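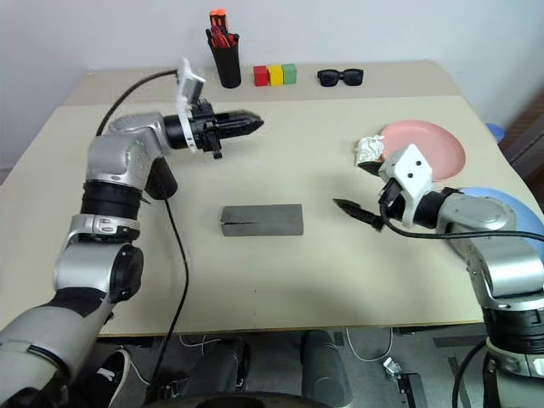
The Varnano's two arms over the test table, with the foam block waiting in the middle.

I'll admit I wanted the Varnano kit before I'd read a single page about it. Two arms, two grippers, all the mounts and cables, and a lesson service you pay for by the month (the first month is free, and I used every day of it!).

Kurup, the company that sells it, let me spend 10 days with a set in June. Faraji Nyamweya, who runs their demo room, handed me the tablet and went off to get coffee, so I was on my own with a gray foam block, a pink plate, a ball of foil and three little cubes in red, yellow and green.

The teaching part is lovely. You guide the arms through a job, save it, and Flirnik, the software, sorts your tries into a tidy list. I had 79 saved by the end, and I'd say I'm proud of maybe half. The fingers on these grippers taper to a point, so they're great on small stuff, and I got fussy about angles in a way I never am at home.

Now the grumbles. The cables are long and they droop, and I kept fretting about them during wide moves. The manual is 133 pages and still skips how to swap a fingertip. Wekesa Mwakyusa at Kurup walked me through it by phone, very patiently, twice.

Would I buy one? For a small workshop or a school lab, yes, and I'd keep the lesson plan going through the first year. For my own garage I'm still doing the math.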